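¿Por qué la esponja chupa agua?

¡Hola! Soy Jadwiga y hoy os cuento un misterio de cocina. Una esponja está llena de agujeritos, y el agua se cuela por ellos.

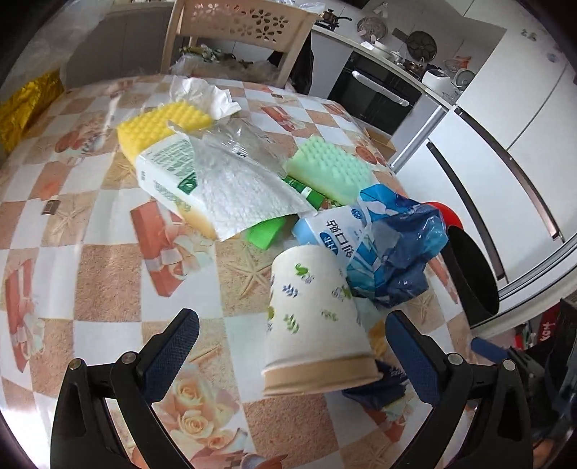 Una esponja amarilla, llena de bultitos, y un vaso de papel.

El agua es muy pegajosa: sus gotas se agarran a las cosas – ¡y entre ellas! Por eso trepa por los huecos finos. Las almohadillas azules no chupan nada. 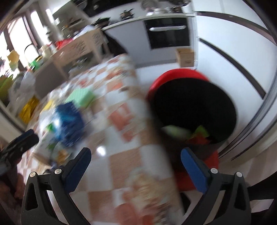 Las plantas usan el mismo truco. El agua sube por tubitos finísimos hasta las hojas. Si tenéis una mesa a mano, como la de la foto, probad con una servilleta y 4 gotas.
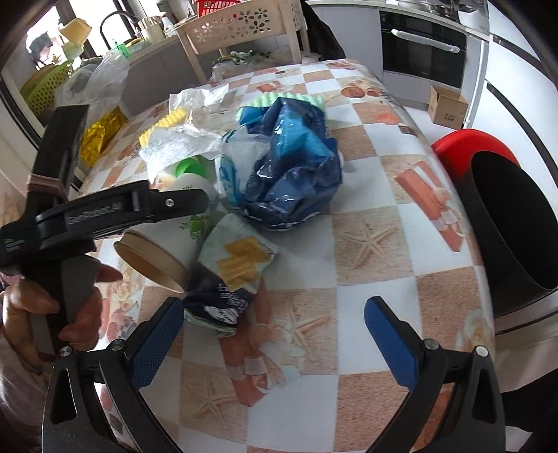 Luego probad con un trozo de plástico. ¿A que la gota se queda encima?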